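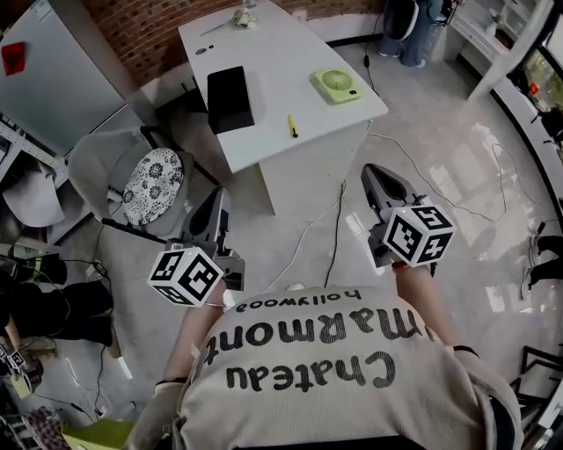 Home | Projects | Reports | Get in Touch

Brarkalbridge Public Records Project
Progress report, second period
14 Oct 2021
By Musyoka Shirima

Hi all, and thanks for being patient with me on this one. I know you wanted it at the start of the month, and I was holding out for the county to send the last batch of vendor ledgers so I could tell you the whole thing was in. They haven't sent them. So you're getting the report now and a short add-on whenever the ledgers show up.

Quick refresher for anybody new on the email list: your grant pays for me to get hold of, read and index the city's no-bid contracts, along with the campaign filings and disclosure forms of the people who signed off on them, and put the whole pile online where people in Brarkalbridge can search it for free. The grant also covers two public workshops and the copying fees, and boy, have there been copying fees.

Where the numbers are

We have 727 contracts in hand. Of those, 182 were awarded without a competitive bid, and those are the ones I've been reading line by line (the rest get a basic entry: vendor, amount, date, department, who signed). I'm done with the full read on all 182 as of last week! I had penciled that in for the end of the year, so that piece is early, and I'd like some credit for it before I get to the parts that are late.

The disclosure forms are the late part. City officials have to file a statement every year listing outside income, property in the city, and any relatives who do business with the city. I asked for eight years of them. The clerk's office sent me the recent ones pretty quickly, on paper, and then the older ones turned out to be in storage out in Drostow, in boxes that were labeled by the name of the filing clerk and not by year or by official. I drove out there twice. The second time they let me sit with the boxes and pull what I needed, which went a lot faster, and I now have everything except two years' worth from the planning board. My guess is they're in a box under some other clerk's name. I've put in a written request asking them to look, and the reply is due later in October.

What's in the no-bid pile

I want to be careful here. You're paying for a database and I don't want this report to read like an indictment. Most of the no-bid contracts are boring. Emergency boiler repair, a software license that only one company sells, a tow truck in a snowstorm. The city code allows all of that and somebody usually wrote a memo saying why.

The ones without a memo are more interesting. The code says that when a department skips bidding it has to attach a written reason and get a second signature from outside the department. There's a bunch where the reason line says "see attached" and nothing is attached. I asked for the attachments separately, in case they'd just come loose from the file, and for most of them the city answered that it has no responsive records. That's in the database now as its own field, so anybody can filter on it.

Then there's Ogola Paving, which you've probably seen in the paper, so I'll say what we have and leave it there. We have their contracts, we have the change orders, and we have the campaign reports showing donations from people who listed Ogola as their employer. All three are linked in the index. We don't draw a conclusion on the page and I don't draw one here. A donation is legal and so is a change order. I did write to the company before we posted and asked whether any of our entries were wrong. They sent back two corrections, both fair (a contract date, and a change order I'd attached to the wrong street), and I fixed them that afternoon. There's a corrections log on the site now, which we should have had from the beginning, and those are the first entries in it.

The records fight

I mentioned last time that the city wanted to charge us for attorney review on the email request. We appealed. The state office sided with us on the fee and sided with the city on some of the redactions, so call it a split. The emails are coming in installments. The first installment was mostly calendar invitations and one very long thread about parking, but it did include the purchasing office's internal checklist, which I'd been told in person did not exist. It's posted. It's a decent checklist! If people had followed it I'd have had a shorter year.

I haven't spent anything on outside legal help so far. The line is still sitting there in the budget and I'd like to keep it there until the last installment is in, in case they try withholding it in full.

The site

Umer, the search tool we're running everything on, is working well enough that I've stopped apologizing for it at meetings. You can search by vendor, department, signer or street. Search by dollar range was broken for a good part of the summer (it was reading commas as the end of the number, so a contract for a few hundred thousand came up as a few hundred bucks) and that's fixed. Scanned pages with handwriting are still a problem. The text recognition gives up on them, so I've been typing in the signatures and margin notes by hand in the evenings. Slow, but I've found good stuff in the margins, so I'm not rushing it.

A thing I'd like your opinion on: home addresses. They're on the disclosure forms and they're public by law. I've been blacking out house numbers and leaving the street name, on the thinking that the street matters if somebody votes on a project next door and the house number mostly matters to creeps. One council member thanked me and one reader wrote in to say I was protecting crooks. I'm planning to stick with it unless you feel strongly.

Workshops

We've done the first of the two. It was at the library, on how to read a campaign finance report, and we ran long because people had brought printouts of their own and wanted to go through them. I'd planned a slide show and gave up on it halfway. The best question of the night was why the city's vendor list and the campaign reports spell the same company three different ways, and I had to say that I spend a good chunk of my week on exactly that. The second workshop will be on filing your own records request. I'm looking at a date after the election so that it doesn't look like we're stumping for anybody.

Money

We're under on travel even with the Drostow trips, over on copying, and about where we should be on everything else. I'd like to move the leftover travel money into copying if that's okay with you. I'd need a yes in writing, and an email is plenty. The receipts are in the shared folder, with the storage facility ones scanned a little crooked but readable.

What's next

Finish the disclosure forms and link them to the contract signers. Get the missing planning board years, or get a letter saying they're gone, and post the letter. Bring in the vendor ledgers when the county coughs them up and check them against what we already have (I expect some of the totals won't match, and I'll want to ask the finance office before anything goes up). Write the how-to guide for the second workshop. Sort out who keeps the site running after the grant ends. The library has said it's interested, and I've asked them to put down on paper what they'd need from us.

Call me if any of this raises questions. I'm at the clerk's office most mornings and they make you leave your phone in a bin, so afternoons are better.

Musyoka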